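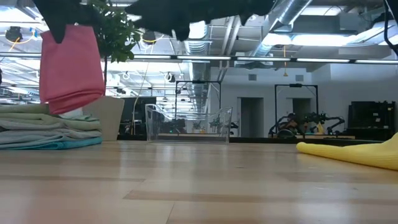

Can a visitor see the weaving mill in Alldale without joining a group?
On the open day, everybody can walk in alone and stay as long as they like. In the other months the mill takes only groups which have written in advance, and the dye house is then closed.

I put this first because it was the thing I could not find out before I traveled. The page of the mill is old and the telephone number on it belongs now to a dentist, who was very polite.

Alldale lies at the end of the valley line. The train from Braltix needs 70 minutes, and from the station one takes bus 844, which stops directly at the mill gate. I advise to sit on the left side, where the river is.

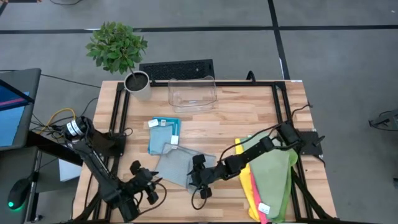
Firkix Travel Notes, visits and open days
Posted June 1, 2025, by the editor

The mill makes towels, dishcloths and a kind of thick bath mat which I know from my grandmother's house, although hers came from another country. It stands in a brick building of four floors with a water tower. The entrance is free. At the gate you receive a paper plan and a small pair of foam plugs for the ears, and I ask you to take the plugs seriously. I put mine in my pocket and regretted it on the first floor.

The weaving hall is the loudest room I have ever stood in. The looms are from different times, and the older ones shake the floor so that you feel it in your knees. A weaver explained to us by writing on a blackboard, as speaking was of no use. From her I learned how the loops of a towel are made: there are two sets of warp threads, one tight and one slack, and when the cloth is beaten forward, the slack one rises up. She drew it three times until the whole group nodded. I had used towels all my life and never asked myself this.

After the weaving comes the dye house. It was warm there, and it smelled of wet wool, which is strange, because they work only with cotton. The vats were covered, but one could look at the sample cards on the wall. There are 178 shades on them, each with a number and no name. I found this a pity. The greens especially deserved names. I stood a long time before a gray one which became blue when I stepped to the side.

For me the best part was the finishing room, on the top floor, with large windows. There the hems are sewn and the cloths are checked by hand. One woman passed the towels over a lit glass plate and marked every fault with a piece of blue chalk. She worked so quickly that I did not see the faults, only the chalk. Seconds go to the shop downstairs.

About the shop I must warn you. It opens at noon, and the people of the town know it. When I came down, there was already a line to the water tower. I bought two hand towels with a crooked border and one dishcloth, which I have washed now and which lost a little color, but not on other things.

The canteen was run that day by the bakery Sinaga from the main street. The lentil soup was good, the coffee was weak. There are 200 seats, and still I ate standing, with my bowl on a window sill. Come before eleven or after two.

Some practical points. The building has one elevator, and it goes only to the second floor. Photography is allowed, except in the dye house. Children may enter the weaving hall from the age of eight. The toilets are in the yard, behind the bicycle stand.

In July the mill closes for its summer holiday. The small museum across the bridge stays open, but I was too late for it, and the last train to Braltix leaves earlier than the timetable at the bus stop says. Please look at the one in the station.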